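Looking after a wooden table you use every day

Our table gets breakfast, homework, bread dough, the sewing machine and, most Sundays, whatever board game has been dragged out of the closet. I paid $1,099 for it seven years ago, which felt like an outrageous amount at the time, so I've been a bit obsessive about keeping it nice. I've also made every mistake going. These are the things I do now.

Find out what finish you have

Do this before you put anything on it! Pick a spot underneath or on the inside of a leg and dab on a little rubbing alcohol with a cotton swab. If the finish gets sticky, it's probably shellac. If nothing happens, try a drop of water and leave it for a few minutes. Beads up and sits there? You likely have varnish or polyurethane. Soaks in and leaves a dark spot? Oil or wax, or a finish that's mostly worn away. My sister skipped this part and rubbed oil all over a sealed table and it stayed tacky for a week – she was peeling newspaper off it with a butter knife.

Everyday wiping

One damp cloth, wrung out hard, then one dry cloth right behind it. Go with the grain. I use a few drops of plain dish soap in a bowl of warm water when it's greasy, and otherwise just water. I did try the Sulto wood soap for a while and it's fine, smells like oranges, but I couldn't see any difference from the dish soap and the bottle leaks.

Skip the all-purpose spray. Skip vinegar too, I know everyone's grandmother swears by it, but it dulled a patch on mine that I had to live with until I refinished the top.

Crumbs in the leaf joint

Old toothbrush, dry. Then the vacuum with the little brush on. Don't use a knife (I used a knife).

White rings

A white ring usually means moisture trapped in the finish. Give it a day or two first, sometimes it goes by itself. If it doesn't, lay a clean cotton dish towel over it and run a warm iron across, no steam, for a few seconds at a time. Lift and look. Lift and look again. You want to be boring about this. Mayonnaise left on overnight also worked for me once, although the dog was very interested.

Black rings are a different animal. Those have gone into the wood itself and you're looking at sanding or a wood bleach, and if it's a veneer top I'd hand that one to somebody who does it for a living.

Marker, crayon and glue

Crayon: hold an ice cube in a plastic bag on it, then ease it off with an old gift card. Washable marker comes up with soapy water if you get there the same day. Permanent marker is harder. I've had luck with a dab of white toothpaste (not the gel kind) on a soft cloth, tiny circles, then wipe and dry. It will take some of the shine down, so go gently and stop as soon as the ink's gone.

School glue peels off when it's fully dry, so leave it alone. Sticker gunk comes off with a bit of cooking oil left on for ten minutes and then washed away with soap.

Scratches

Little ones on an oiled table, rub a walnut into them. It really does darken the scratch! For a sealed table I keep a wax stick from Ustden in the junk drawer. Buy a shade lighter than you think, since you can always go over it with a darker one. Felt pads under anything heavy will save you most of this – the fruit bowl, the lamp, the sewing machine feet.

Game days

Soft things are kind to a table. We've switched to foam dice for the little ones, and the big ones are easier for small hands anyway. They do need wiping now and then, because sticky fingers turn into sticky dice. Damp cloth, a touch of soap, squeeze nothing, and let them air dry before they go back in the box. Metal playing pieces I put on a placemat. 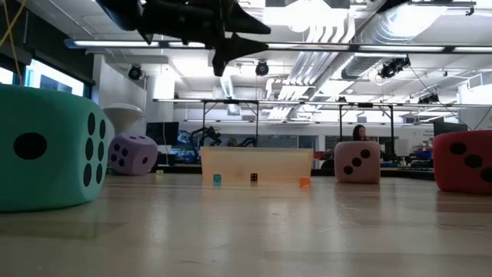

Arnar Norðdahl wrote in to ask whether he could just leave a vinyl cloth on all the time and forget the whole business. He says his has been down since February and the wood underneath looks cloudy now.

Take it off, Arnar! Vinyl traps damp, and some of it reacts with the finish and sticks. Let the table breathe for a week or so before you decide it's ruined, mine cleared up quite a bit. If you want a cover, go for cotton with a felt pad beneath, and pull both off overnight.

Oil or wax, how often

Oiled tables get a thin coat when water stops beading, twice a year here. Wipe on, wait fifteen minutes, wipe off everything that hasn't soaked in. Sealed tables don't need oil at all. Lay the oily rags out flat outside to dry and never ball them up in the trash, they can catch fire on their own.

Next up is chairs, and the wobbly one in particular.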